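The Chore Report: Can It Put the Cups Away Yet?

Newsletter item, 13 January 2019

Every winter I get the same letter from readers, in different handwriting. When will there be a machine that empties the dishwasher? I love this letter. I've been writing this column for eight years and I still open each one as if it might contain the answer, and this time I have more to report than usual.

The short version is no, not yet. The longer version is a lot more fun, so stay with me.

Back in November I started keeping a chore list. I wrote down every small job I did at home or saw done in the back room at Feltorwood, the kitchen supply shop in Skikcombe where I help out two mornings a week. Wiping, sorting, stacking, folding, carrying, hanging up, unsticking. I ended up with 100 entries and then went down the list asking one question of each: is there a machine, anywhere, that I would trust to do this while I was out of the room?

Floors got a yes, with a caution about rugs. Washing dishes got a yes, as it has for decades. Drying clothes, yes. Mowing, a yes if your yard is simple. After that it thins out fast. Nearly everything left on the list came down to the same few motions: pick a thing up, turn it or don't turn it, put it down with its own kind. Sorting silverware is that. So is putting away the shopping. And so is the job I want to talk about this month, which is stacking plastic cups by color.
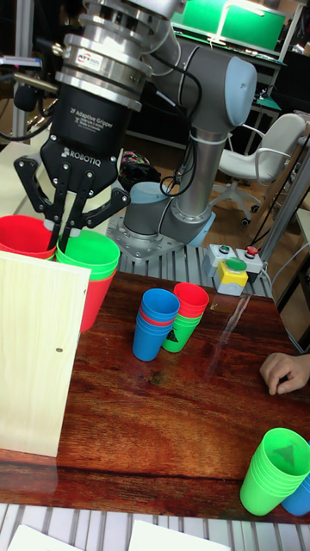
I picked cups on purpose. They're light, they're cheap, they bounce, and a four-year-old can sort them. If you run a cafeteria or a day care or a church kitchen you have stood over a mixed pile of them at the end of the day, pulling the reds out of the blues. It's the kind of chore we do while thinking of something else entirely, and that's a good sign that there's a great deal going on in it.

Try it tonight, slowly. Take two nested cups and separate them. Your thumb goes on one rim, your fingers find the other, and there's a little twist that you never decided to make. If the cups are stuck you feel it right away and squeeze less, or hold the bottom one against the counter. If the top cup comes up with a second one hanging from it, you know from the weight before you see it. All of that has to be worked out for an arm with two fingers, one piece at a time.

A two-fingered gripper usually takes a cup by the rim, one finger inside and one out, or else goes down inside and pushes outward. Both ways work nicely on a single cup standing alone. A nested stack is a different animal. The rims sit a small distance apart, and a finger that comes down slightly too far pinches two of them. Then you've moved two cups, and if the second one was the wrong color, your tidy stack has a stripe in it.

I asked Natália Šindelář about this. She spent years setting up packing lines for Havlíček and now teaches evening classes in machine maintenance, and she has more patience for my questions than I deserve. I wanted to know why a factory can put lids on jars all day long but a robot has trouble with my cupboard.

"In the factory, we cheat," she told me. "The jar always comes from the same side. It is always the same jar. If it is not the same jar, a person has already taken it away. Your kitchen does not cheat for the robot. You would have to rearrange your life for it."

I've been chewing on that ever since! She's right that most of the automation we trust works because someone arranged the world around it first. A dishwasher is a box where the water can go everywhere. The robot vacuum has a flat floor. When I looked at my list again, the yes answers were nearly all jobs where we had already changed the room to suit the machine (I moved two lamps and a plant for the vacuum, and I'd do it again).

So one way to get the cups put away is to cheat a little. Keep the cups in the same place. Use one size. Put up a board so the stacks have a home. Leave space between them so there's room for fingers. That's an easy bargain in a shop or a school kitchen, and I think we'll see machines earning their keep there long before they turn up in anybody's house. 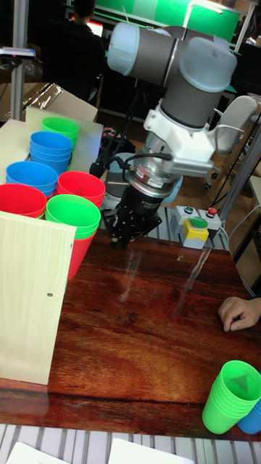 Color, by the way, is the easy part. People always guess the other way round. Telling a green cup from a red one is something a modest camera can do in decent light. Where it gets harder is when a green cup is nested down inside a red one and only the rim shows, or when there's glare coming off a shiny table. Natália's advice for glare was a dull tablecloth. I do enjoy it when the fix for a robot problem comes out of a linen drawer.

Then there's the question of what to do when things go wrong, and for me this is the heart of it. A cup on its side is nothing to you or me. We scoop it up without breaking a sentence. To a machine that has been taught to come straight down on an upright rim, a tipped cup is a new job, and it may not even have a name for it. Does it ask for help? Does it try to roll the cup upright and knock over the next stack? Does it sit there? Natália says that on her lines the whole craft was in the stopping. A machine that stops at the right moment and waits for a hand is worth keeping. One that carries on cheerfully with a crushed box in its jaws will cost you a morning.

I tried to put some numbers on the human side of the bargain. At Feltorwood we had a box of mixed cups for a children's party order, and I timed myself sorting 16 of them into stacks by color. I was finished before the kettle had properly got going. Then I did it again, pretending to be a careful machine: one hand, thumb and one finger only, straight down and straight up, no sliding, stop and look after every move. It took ages. I pinched two rims together more than once, I tipped a stack I hadn't even meant to touch, and by the end I had real sympathy for anything that has to live that way. Please try this with the kids. Ours turned it into a contest and there was a great deal of shouting.

I should say that speed matters less than you'd think. If the cups are sorted by morning, I don't mind if it took until three. The dishwasher is slow too, and we forgave it long ago. What I would mind is having to sit beside it. A chore you have to supervise is still a chore, and I suspect a duller one.

A few readers wrote in after the last item to ask about the little countertop sorter from Toltirine. I haven't had my hands on one, so I have no opinion to give you yet. If anyone near Skikcombe has one and would let me come and feed it awkward objects for an afternoon, please write. I'll bring cake and my own cups.

So here is where the list stands. Picking up one known object from a known place: yes, and it's a pleasure to watch. Stacking the same shape over and over: yes, in a setting laid out for it. Separating a nested pair without fuss: getting there. Sorting a mixed pile that somebody dumped on the counter, including the one with the straw still in it: no. Emptying my dishwasher, where the cups share a rack with a cheese grater and a wet wooden spoon: also no, and I wouldn't hold the cupboard door open waiting.

But I'm more hopeful than I was in November. The motions are few. So many of those 100 chores are built from the same pick, turn and place that progress on a dull one should carry over to a lot of others. Get good at rims and you're partway to bowls. Get bowls and flowerpots aren't so far off, and I have a shed full of flowerpots that have been stuck together for longer than I care to say. 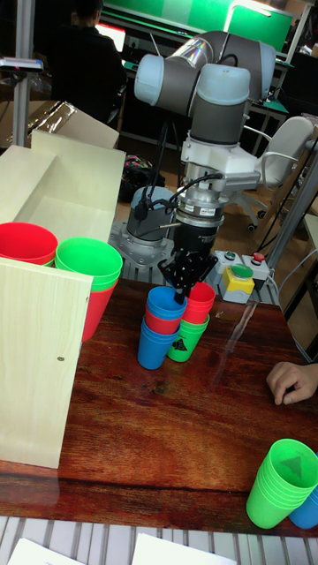
Try It at Home: The Two-Finger Test

You'll need a dozen plastic cups in two or three colors and a table you can walk around.

Mix the cups up and nest them in short stacks, with no regard for color. Put one hand behind your back. With the other, use your thumb and first finger only.

Sort them into one stack per color. Come straight down onto each cup and lift straight up. No steadying the bottom cup with your other fingers, and no using your elbow (you know who you are).

When you've done it once, lay one cup on its side and start over. Then try it with a lamp shining on the table from the far end.

Write down where you got stuck. I'd like to hear about the spots that surprised you, and also any chores you think belong on my list. Folding fitted sheets is already on there, under "not in my lifetime," though I would be delighted to be wrong. Letters can be left at the counter at Feltorwood, and I'll print the best of them next time along with the full chore list.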